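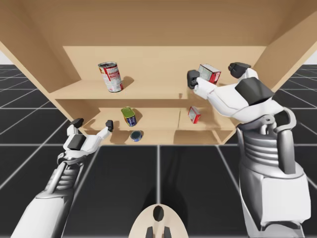

What is Ralteseo?

It is a practice kit for robot arms that runs entirely on a computer, with a shelf, a table, a set of groceries and a two-armed robot to move them about, so that people can try out their control software before they go anywhere near a real machine.

Ralteseo opens its simulated pantry to small teams

August 5, 2021

Good news for anyone who has ever wanted to teach a robot to put the shopping away. Ralteseo, the simulation kit from the small software firm Camacho, is now on offer to schools, clubs and small workshops, and after a few evenings with it we are very taken.

The idea is easy to grasp. You load up the cabinet, choose a job from the menu and let your own program drive the arms. One hand can be holding a small red-and-white box over the upper shelf while the other waits, open, down by the lower one. There are tins to work round and a divider to avoid, and it is surprising how quickly you start leaning towards the screen, willing the thing on!

The kit comes with 30 ready-made jobs, from lifting a single item off a table to sorting a full shelf. Camacho says it has also stored 3363 starting layouts, so a program that has simply learnt one arrangement by heart will soon be found out. We liked this a lot. Our first attempt did very nicely on the layout we had built it for and then made a complete mess of the next one (a can went over, and then so did we, laughing).

"People think the grasp is the hard bit, and often it's the approach," says Melquiades Hinojosa, who looks after the job library. "If you come in at a bad angle you have lost before you close the fingers."

The table jobs are the place to begin. The close view from the hand is a real help, because you can see both dark fingertip pads and how much room there is on each side of the item. The packaging is a treat too. On the Jell-O box the heading for a candy crunch pudding pie is easy to read, although the smaller recipe text is beyond us. 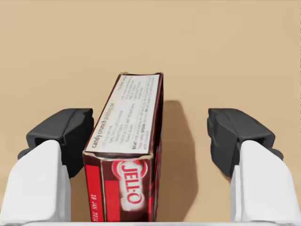 Price, set-up and what comes next

A licence covers three computers and runs for a year, with no charge for the first 20 days. Set-up took us one evening, most of it spent waiting for the download, and the arms moved a little jerkily on our older laptop until we turned the shadows down. The written guide is clear on the basics but thin on how to add groceries of your own. Camacho promises a longer chapter on that with the next update.

Evaristo Villaseñor teaches an evening class at the Lanley workshop in Grado and had an early copy in July. His students have been racing each other through the shelf jobs ever since. "They stay late for it," he says. "One of them has asked if we can have a second cabinet."

A second cabinet is on Camacho's list, along with a sink and a drawer that opens. Classes that want to share a licence between two sites should write to the firm before ordering, as the terms are slightly different.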